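Subject: Re: Choir shirts – folding before the Bresside trip
From: Delali Adjei
To: halville-singers list
Date: Mon 26 October

Ayodele Odukoya wrote:
> The white shirts came out of the hampers in March looking like dishrags.
> Can we agree on one way to fold them this time? There are 70 of them and
> the Okell hall has one ironing board.
> Also, does anyone know if the short-sleeved ones go in the same hamper?

Yes, same hamper, short sleeves on top. As for the folding, I'd like us all to do it the same way so the stacks sit level.

Start with the shirt flat on a table, front up, collar away from you. Pull the hem straight and smooth out the shoulders and underarms with your palms. Check for missing buttons while you're at it, and put any shirt that needs one on the mending chair.

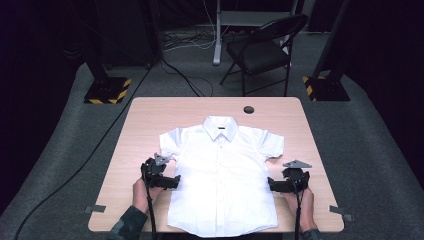

Ayodele wants to know whether the top button has to be done up. Yes, please, and one in the middle. The rest can stay open. With only the top one fastened the front slides around as soon as you turn the shirt over.

Next come the sides. Bring each one in toward the middle and keep the edge as even as you can from shoulder to hem. Run a hand along it before you go on. Small ripples in the cloth are fine – they drop out on the hanger – but a hard crease across the chest will show under the lights at Bresside.
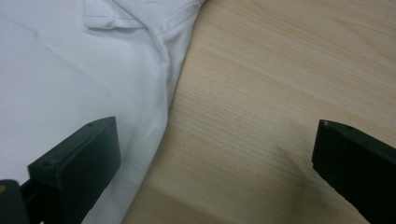
Atinga folk fold theirs in thirds around a piece of card, and according to Ayodele it works well. I've tried it. It's neat, but we don't have the card and the shirts take up more room. If you own a folding board, bring it and use it.

Sleeves lie back over the body of the shirt. Lay each one flat and give the cuff end a tug so it isn't bunched underneath. If there's a pressed line down the sleeve, leave it alone. Then bring the hem up toward the collar in 2 folds and stack collars at alternating ends.

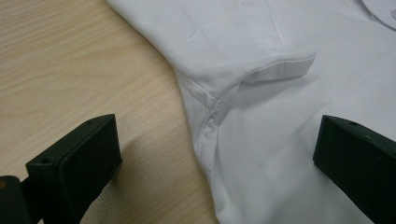 Posted by Delali Adjei to halville-singers

Hampers hold 3 stacks side by side. Don't press down on them to get the lid shut, start another hamper. Tissue is in the cupboard by the piano at Okell, left over from last time.

Size tags go on the outside of each stack, please.

Delali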